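Procurement Support Desk: Ticket Record
Category: Equipment Planning / Automation / Consumables and Spares
Last updated: December 28, 2020

Subject: Finger covering and spares allowance for towel-handling station, next budget period
Requester: Nattawut Wiriya, Linen Operations, Pongsiri
Assigned to: Charoen Sriwong, Equipment Planning
Status: Resolved, with one item carried forward
Priority: Normal

Initial request

Linen Operations requests assistance in preparing the budget line for the towel-handling station. The current line covers the gripper, the mounting and the service agreement with Deratau. It does not provide for finger coverings, replacement fingers or the tape now in use. These items have been bought from the general supplies account since May, and Accounts has asked that this practice end before the new budget is submitted.

The department also asks whether the molded finger sleeves offered by Hiltier should be entered as equipment or as consumables. The quoted price is 700 per set. The approval limit for consumables bought without a purchase request is lower than that amount.

Entry 1, Equipment Planning

Request received. Before a classification can be given, the department is asked to state the following:

- what is currently fitted to the fingers, and how it is attached
- which materials the station is expected to handle during the budget period
- whether the sleeves would replace the present covering or be held as an alternative
- who will be responsible for changing the covering

Please also confirm that the service agreement remains in force if the fingers are covered with material not supplied by Deratau. The copy on file is unsigned on its second page and cannot be relied upon.

Entry 2, Linen Operations

The fingers are black and are covered with blue tape toward the tips. The station is being used on gray toweling, and the grip is taken on a gathered portion of the cloth.
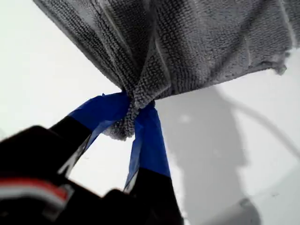

The department expects to continue with toweling of this type for the full budget period. Flat sheets were included in the original proposal but have been withdrawn and should not be counted when spares are calculated. The covering is changed by the shift technician. No separate labor charge is requested.

The signed copy of the service agreement has been located and forwarded. Clause 2 permits user-applied coverings on the fingers, provided that no adhesive is applied to the gripper housing.

Entry 3, Equipment Planning

Signed agreement received and placed on file. The unsigned copy has been removed.

On the question of classification, an item is entered as equipment when it has an asset number of its own or when it extends the working life of an asset by more than one budget period. Hiltier does not state a working life for the sleeves in its quotation. Without such a statement they must be entered as consumables, and a purchase request will be required because of the price. The department may ask the supplier for a written statement if it wishes the classification to be reviewed.

The department is further asked whether bids were obtained from other suppliers. A single quotation is acceptable only where no comparable product is available.

Entry 4, Linen Operations

A second quotation has been obtained from Gundent for adhesive-backed fingertip pads, supplied in packs of 50. The total for the budget period is considerably lower than that of the Hiltier sleeves. The pads would be used together with tape, so the tape must remain in the budget under this option. The Gundent quotation is valid for 60 days.

Hiltier has replied that it will not state a working life for use with looped fabrics, as it holds no test records for them. The department regards this as a fair answer but notes that it leaves the classification unchanged.

The department's preference is for a soft contact surface at the fingertips with tape along the remainder of the finger.
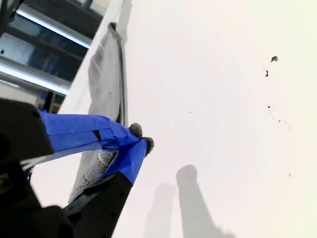
Replacement fingers are a separate matter. Deratau supplies them only in pairs, and the delivery period is long enough that the department wishes to hold one pair in stores at all times. This pair should be entered under spares. The department has no objection to its being charged against the present year if funds remain.

Entry 5, Equipment Planning

The following treatment is approved for the draft budget:

Finger coverings (pads and tape): consumables, recurring, charged to the station and not to general supplies.
Replacement fingers, one pair: spares, single purchase, next period. Remaining funds for the present year are already committed.
Molded sleeves: not included. The department may resubmit with a trial report from its own station.
Service agreement: unchanged.

Past purchases made from general supplies will be transferred to the station's cost code by Accounts. Linen Operations is asked to send the receipts in one batch. Where a receipt is missing, a signed note giving the supplier and the amount will be accepted.

Please note that tape of the same kind is drawn from stores by other departments for marking purposes. Stock for the station should be requested under its own line so that use can be reported correctly at mid-period review.

Entry 6, Linen Operations

Approved treatment accepted. Receipts have been sent. Two are missing, and signed notes are attached in their place.

One correction is requested. The draft shows the pads by the piece, whereas Gundent sells them only by the pack. The unit should be changed before the draft is released, as the present entry would produce an order the supplier cannot fill.

Entry 7, Equipment Planning

Unit corrected to pack. The draft has been released to Accounts under the reference of this ticket.

Carried forward: the clause concerning adhesive on the housing is to be added to the technician's instruction sheet. Owner: Nattawut Wiriya. This ticket may be reopened by either party until the sheet is filed.

Related items
Service agreement renewal, Deratau gripper units
Transfer of charges from general supplies to station cost codes
Single-quotation purchases: when a waiver is needed
Withdrawal of flat sheets from towel-handling proposal
Stores minimums for parts with long delivery periods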